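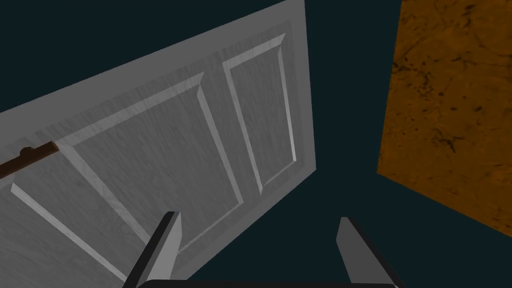
When should I rehang a door that has started sticking? Wait until the heating has been on for a fortnight, then check it again.

Home & Repairs
2 min read

Wood takes up damp through the autumn and most internal doors in the older Trarthorpe terraces swell a little by November. Plane one then and you may have a draughty gap by spring. Rub a candle along the tight edge in the meantime — it often does the job.

If the door still catches, look at the hinges first. Loose screws let the top corner drop, and 3 longer ones in the upper hinge will usually pull it back. Only take wood off once you are sure the hinges are sound, and paint the bare edge the same day.

The tool library on Vidmar Lane has block planes, a door lifter and a decent set of chisels. It opens at 11 in the morning and loans run for 2 weeks. The list has grown to 232 items, with a belt sander and a pair of trestles new this month. Please bring the trestles back with their pins.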